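Gear insertion, planner stops short of shaft

Ruan Nkuna
Running Plekent on the gear task, wrist cam only. Planner says goal reached but controller never switches to insert mode. Force threshold is 6, timeout 700 ms. Where it sits when it quits:
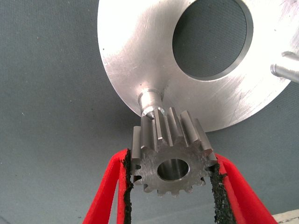 Wrist cam, gear in the fingers by the shaft

Tried re-calibrating, same thing. Any ideas?

Keabetswe Steyn
Timeout too short. Mine's at 700 too and it quit till I raised it. Also log teh bore pose, shiny metal throws the detector off.

Anathi Coetzee
reinstall?

Lesego Fourie
Check your goal frame. If its set to the finger tips and not the gear face you stop early every time. Had this on Staka.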